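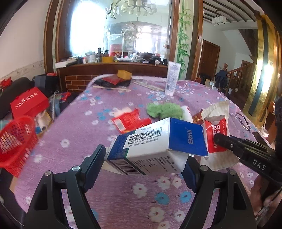 Medicine box, wet wipes, a small snack wrapper. Typical catch.

Plira Lidded Caddy
By Kinoren

KSh 2,846 (standard)
KSh 3,496 (tall, with the lock)
Free delivery in town on orders over KSh 3,000
In stock. Both sizes. Tall in gray only until March.

What it is

A box with a lid and a handle. Holds the medicine, the wipes, the thermometer, the plasters, reading glasses, the little things that live on the table and shouldn't. Pick it up, table's clear, eat dinner, put it back. That's pretty much the whole idea and we've been selling it a while now so it seems to work for people.

Comes with the box, the lid, two dividers that slide, one shallow tray that sits on top. No batteries, no app. Screws not needed unless you're hanging it (see below).

Sizes

Standard fits most cartons of tablets lying flat plus one pack of wipes standing up. Tall fits syrup bottles upright, even the big ones with the measuring cup stuck on top. If you have a lot of syrups get the tall. If you've got small kids at home get the tall as well, the lock is only on that one and we get asked every week to put it on the standard. It doesn't fit, the lid is too shallow. Sorry.

Please measure your shelf before ordering. The handle folds down on both sizes but the lid needs room above it to swing open. Most returns we get are from this, people measure the box and forget the lid.

Colors

Gray, cream, dark green. The cream is more yellow than it looks on some phones. Green is closer to a bottle green than a leaf green. No custom colors at the moment, we stopped doing them.

The tray

Shallow, lifts out. Meant for whatever you're taking this week, so you aren't digging around. Tablets stay in their own cartons please. The tray isn't a pill organizer and has no day compartments. Loose pills in a tray all look the same after a while, plus you lose the expiry date and the leaflet. If you want day compartments look at the Clemano strip, which sits in the tray with a bit of space left at one end. Sold seperately.

The lock (tall only)

Push-and-turn. Slows a toddler down. Won't stop an older kid who has watched you do it, so it still goes up high. Not a safe, don't use it like one. There is no key so there's no key to lose.

Where to keep it

Cool dry shelf. Not the bathroom, steam gets in every time the lid opens. Not above the cooker. Not the windowsill. Check the carton for anything that belongs in the fridge and keep that in the fridge, the caddy isn't insulated.

Hanging: two slots on the back, screws not included. Use proper wall plugs in a block wall. We wouldn't hang the tall one full of bottles on a hollow board wall, even with plugs.

Cleaning

Damp cloth, drop of dish soap. Dry it before the cartons go back in. Dividers and tray can go in the sink. Not the dishwasher, the lid warps and then it won't click shut. No bleach on the green. Sticky syrup rings come off with warm water if you leave it to soak a few minutes first.

Feet are rubber. They grip fine on wood, tile and wipe-clean tablecloths. On a loose cotton cloth the box can drag the cloth with it when you slide it, so lift.

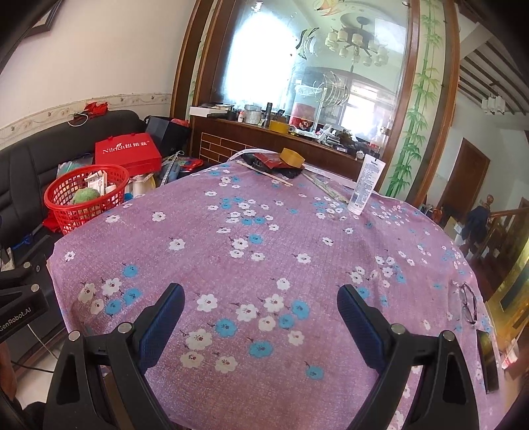

Sorting it out, first time

Jeptoo Mushi in our shop does this with customers and wanted it on the page.

Tip everything onto the table. All of it, including the drawer in the bedroom and the bag you took on your last trip.
Pull out anything past its date. Don't flush it, ask your pharmacy if they take old medicine back.
No carton, no label, can't say what it is? Same pile.
What's left goes by person, one section each. Wipes and plasters on the end.
This week's things in the tray.
Leaflets stay inside their cartons. Yes it's bulky.
Write the list of what's in there and tape it inside the lid. There's a blank card in the box for it.

Takes longer than you think the first time, quick after that.

Customer notes

"Bought the standard for my mother, went back and got the tall for us. Lid is stiff at first, easier now. Would like a window in the front so I can see when wipes are running low." Caroline Makori

We've had the window question a lot. Not planned. Light isn't good for some medicines and it would be one more thing to crack.

Goes with

Bandara pouch. Soft zip pouch, same width as the tray, for travel. Lift what you need out of the tray and go. Navy or rust.
Clemano strip. Seven compartments, snap lids, clear.
Spare dividers, pack of two. Say which size caddy in the order note, they're not interchangable.
Spare lid for standard. Tall lids we only do through the shop as the lock needs fitting.

Delivery and pickup

Order before noon, goes out same afternoon if you're in town. Upcountry goes by parcel service, they'll text you when it lands at the office. Bring ID. Pickup from the shop is free whatever you spend, wait for our message before coming though, the stock is not all kept at the front.

The standard on its own is under the free delivery line. Adding spare dividers gets you over it.

Returns

30 days, unused, with both dividers and the tray. Delivery isn't refunded unless we sent the wrong thing. Cracked on arrival, send us a photo the same day and keep the packaging. We replace the part if we can, the whole box if we can't.

Once it's had medicine in it we can't take it back except for a fault.

Questions about sizes, message the shop and ask for Jeptoo. Mornings are best.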